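Workshop > Notebooks > Jilum cloth handling > Entries

May 15, 2019

Started late today because the air line on the bench was leaking again at the quick connector. I changed the connector and put tape on the thread. If it leaks another time we should change the whole hose and stop repairing the end of it.

The goal for this week is still the same: enough good examples of picking and spreading cloth so that the Jilum policy can be trained again before the next review. In the February set we had mostly towels and napkins, all flat, all of one colour. The policy learned to pick towels very nicely. When we gave it a garment it went to the middle of the pile, closed the fingers on nothing much, and lifted. So now we collect with clothing and with printed or woven patterns, and the operator must do it the way we want the policy to do it.

Count at the start of the day: 558 accepted episodes on the server. I write it here because the dashboard shows a different number, and I trust the folder more than the dashboard. The dashboard is counting also the episodes which were marked as rejected but not yet moved.

Setup notes, for whoever continues:

The follower arm is on the Kellov controller, same firmware as last week. I did not accept the update it offers at start-up. Please do not accept it either until this set is finished, I don't want two firmware versions in one set.

The leader handle had a small dead zone in the trigger. You press and for the first part nothing moves, then the gripper closes faster than you wish. I recalibrated it with the trigger fully released and fully pressed, and it is better now, but not perfect. If you feel the jump again, stop the recording, recalibrate, and begin a new episode. Do not try to correct with your hand in the middle, because the correction goes into the data and looks like behaviour.

Wrist camera exposure is fixed. In February it was automatic, and the brightness moved up and down each time the cloth came near to the lens. With fixed exposure the background goes very white, and dark cloth keeps its detail. For this work I prefer it so. The policy needs the folds and the seams more than it needs the table.

About the grasps. I watched back a good part of yesterday's episodes before recording new ones, and I want to write down what I think is a good grasp, as we had different opinions.

A good grasp takes a bunch of cloth which goes well down between the fingers, so the fabric is held by the flat part of both fingers and not only by the tips. A tip grasp looks elegant and it works in the moment, but in the lift it slips one time in a few, and then the episode has a recovery inside it. Recoveries are useful, I agree with this, but they should be in the recovery set with their own label. When they are mixed in the main set, the policy sometimes learns to let go of things.

A good grasp is also not too greedy. If the whole lower half of the garment is in the fingers, the spread afterwards is impossible and the operator starts to shake the arm. I found a number of yesterday's episodes with shaking. I moved them to rejected.

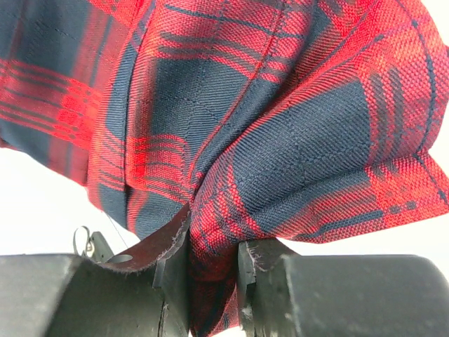
Why do we keep the wrist view in the training input if the cloth hides so much of it after the grasp?

Because the moment before and during the closing is where the wrist view helps the most, and the overhead camera is too far away to show whether the fold is between the fingers or beside them. After the lift we could drop it, but then we need a rule for when to drop it, and the model seems to manage this alone.

The plaid is a good test piece, I think. Red bands and navy blocks give the camera strong lines which bend with the folds, and the twill shows clearly when it comes near. With the plain towels the centre of a fold and the flat area next to it were almost the same to the network. I looked at the feature maps from the first training with pattern included and they follow the edges of the folds much more. It could also be that they only follow the stripes. To know this we need a plain garment of the same weight as comparison, and I did not find one in the box. I will ask at Wijesinghe, they have offcuts and unsold pieces, and last time they gave us a bag for nothing.

Risk to remember: if too much of the set is plaid, the policy will learn to love the crossing of two bands and will go there to grasp. I have seen this once already with a napkin that had a printed corner. So I keep a limit on patterned pieces per batch and I shuffle the order before I start, on paper, and follow the paper. When I choose the next garment by feeling, I always take the one that was easy.

Fingers. They are scuffed and dusty and the left one has a line down its lower face which looks to me like a crack. I will look at it with the good lamp when the arm is off. The pad on the same side is frayed at its edge, and there are some whitish fibres or marks on the tip of the right one. For the cloth work a rough surface is maybe even a help, but I don't like that the finger changes slowly during the set. The grip force that was enough on the first day may not be the same on the last day, and this we do not log.

Decision: keep this pair until the batch is complete, then change both fingers together and record a short check batch with the new ones. The spare pair is in the Mavorside drawer, in the paper envelope, together with the screws. Please use the short screws. The long ones touch the inner part before they are tight, and you think it is fixed when it is not.

Procedure as I did it today, so that tomorrow is the same:

Drop the garment from shoulder height on the table, do not arrange it. If it falls over the edge, pick it up and drop it again, and this does not count as an episode.

Arm goes to the home position. Start recording only after it stands still. In the old set there are episodes which begin while the arm is still travelling home, and the policy learned a small useless movement at the start.

Look, choose one place, go there in one movement. If you change your mind on the way, abort and mark as aborted. I aborted many at the beginning today and nearly none after the break, so I think it is a habit of the eyes.

Close, wait a short moment, lift. The waiting is important for the labelling script, it finds the grasp by looking for the time when the gripper width is stable. Without the pause the script puts the grasp label too late, in the middle of the lift.

Spread, lay down, open, return home, stop recording.

Then write the result by hand in the sheet: accepted, rejected, recovery, aborted. I know we can do this from the replay in the evening, but in the evening I am more generous with myself than I should be.

Target for the batch is 100 accepted. I did not reach it today. The air leak took the morning, and after this the recorder stopped 2 times with the message that the disk is slow. The disk is not slow, it was the sync job running in the same time. I moved the sync to the night. If you find that the server is not up to date during the day, this is the reason, please don't start the sync by hand while recording.

One more problem, with the time stamps. The wrist stream is a little behind the joint positions, and the delay is not constant. When the arm moves slowly it doesn't matter. In the fast part of the approach the picture shows the gripper still above the cloth when the joints say it is already down. I made a plot and saved it in the folder of today. It seems to become worse when the preview window is open on the big monitor, so I closed the preview and used only the small one. I will measure again with both closed.

Talked at lunch about whether we should let two operators share one batch. My opinion is yes, but with the operator written in the metadata. We are all moving differently. One of us comes to the cloth from the side and I come always from the top - both work, but an average of the two is a bad approach which pushes the cloth away. If it is in the metadata, we can at least train on one style and see the difference.

Small things:

The foot pedal slides on the floor. I put a rubber mat below.

The label printer has no more paper.

The overhead lamp nearest to the window should stay off, it makes a bright stripe on the table in the overhead view after midday.

Somebody has put the calibration board on top of the heater. It is a printed sheet on foam, it will bend. It is now standing behind the cabinet.

To do next: inspect the left finger, go to Wijesinghe for plain garments, measure the delay without preview, finish the batch. The retraining I start only when the rejected folder is really moved, otherwise the loader takes everything again like last time and we lose a night of computing for it.

2 comments · 0 shares

Jilum project notebook - internal, contact the workshop desk for access | Back to top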